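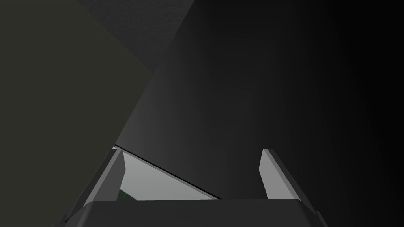 What is Westotell opening this autumn? A second-hand bookshop with a tea counter at the back, on the ground floor of the old Tutis building.

Home | News | Visit | Sell Us Your Books

01/10/2023

I've been wanting to write this one since May, when we got the keys and I promised to keep my mouth shut (I managed it, just). The new shop is called Pastor, after the lane it sits on, and we open the doors next Saturday at ten.

We're starting with 2,000 books on the shelves. Most are paperbacks, with plenty of crime, plenty of cookery and a frankly enormous run of gardening annuals that came out of a house clearance. Nearly everything is under a fiver! 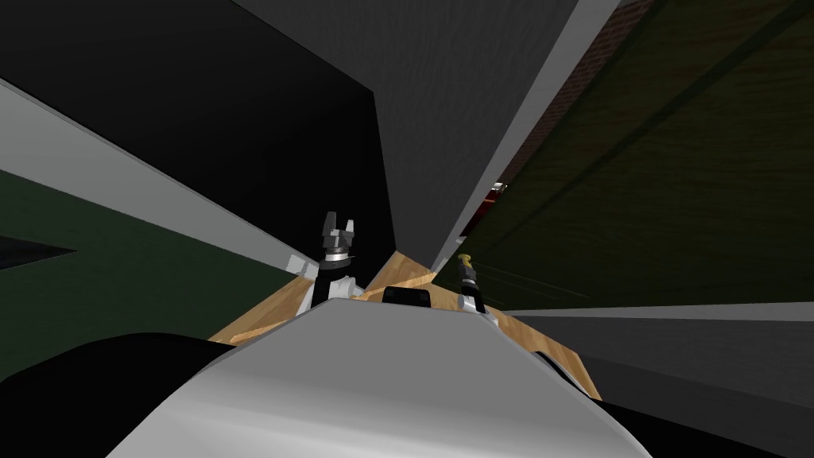 The tea counter is being run by Ilari, the bakery up the hill, and they'll be bringing down cheese scones and a lemon loaf every morning. There are two tables indoors and two benches out in the yard, so do share if it's busy. Dogs are welcome, prams too, and the step at the front now has a ramp.

If you've got books to sell, bring them in on a weekday, a bag or two at a time please. We pay cash or give you a bit more in shop credit. I can't take encyclopaedias, sorry, I've nowhere to put them.
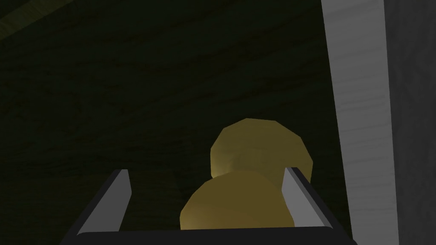 Parking on the lane is hopeless, so I'd get the 106 bus, which stops opposite the chemist. We'll be open every day except Monday, ten till half past five. Reporters and local bloggers are very welcome to come for a nose round before opening day, just drop us a line and I'll put the kettle on.

Press contact: Westotell shop desk | © Westotell | Back to top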